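About the Likby bench

Likby is a shared workshop with six keyholders and one long bench. Most of us mend things. For the past two winters a few of us have also been building a robot arm, called Trondness after the lane outside, and this page is mainly for people who ask about it.

We should say at the start that we don't think much of home robots. Lilibeth Abella began the build after watching a sales film in which a machine unpacked the shopping without a single bruise. She wanted to know how much of that a few patient people could do with secondhand motors and a budget of £200. Her view so far is "not a lot, and slowly".

The arm has four joints. The first shoulder bracket cracked in October and the second is heavier than we'd like. The control program is called Luo and was written in the evenings by whoever was least tired, so parts of it are hard to follow. Please don't ask us for a copy yet.

Before Luo moves any real fruit it has to get through Zurura, our practice kitchen on the computer. Everything in it is drawn by the machine. We scan what we can, fill in the rest, and let the arm have its goes in there, where a dropped pear costs nothing. We're wary of the results. A simulated pear weighs what you tell it to weigh, and it doesn't go soft by the end of the week. On our last full run Luo made 134 attempts at picking up fruit. The score looked good until we found the grip friction had been set far too high, and we've thrown that score away.

Pears remain the hard case. Apples are close enough to balls that almost any grip will do, but a pear has a neck, leans to one side and changes width just where the fingers want to close. Two of them touching is worse.

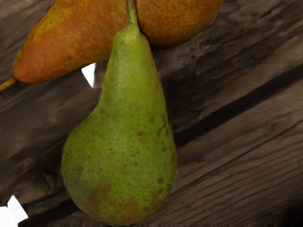 If you'd like to help, bring a screwdriver and some doubts. The kettle is by the back door, and visitors are welcome on any evening when the lights are on.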